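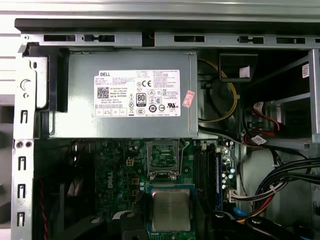

Dikia PC Bench demos

Hi! I'm Tegan Harawira, and I put this set together with Špela Obradović, who did most of the driving. It's robot demos of working inside a desktop computer – processor and memory handling, all steered by a person, no scripts and no planner. We call the project Dikia and the teleop code Nodurby, so that's what those names mean in the folders.

What's in it

- 88 episodes, 80 for training and 8 held out
- wrist camera video, joint positions and gripper opening
- a short text label per episode, typed by whoever was driving

The bench

There's a gray plastic fixture against a wall of aluminum slats, with the Dell case standing open right beside it.
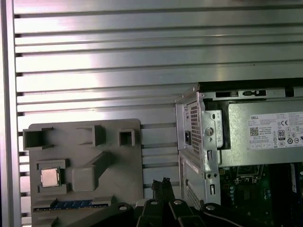

How we drove it

Two of us took turns on the leader arm. You move it by hand and the follower copies you, gripper and all. I'm the jerky one (sorry!), and Špela is lovely and smooth, so if your policy picks up a wobble you can guess who it learned from.

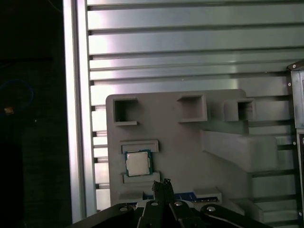 We kept the pauses in, too. People stop and think before they close on a small part, and I'd love to know if that helps or hurts. Trim them if you like – the label file has the pause times.

Working near the memory slots was the hardest bit for me. Go slow there if you're adding demos of your own.
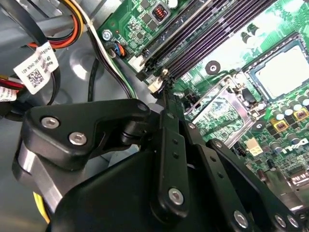

Known problems

Two training episodes have a joint log that starts late. They're marked late_start in the label file. Write to either of us if you find more!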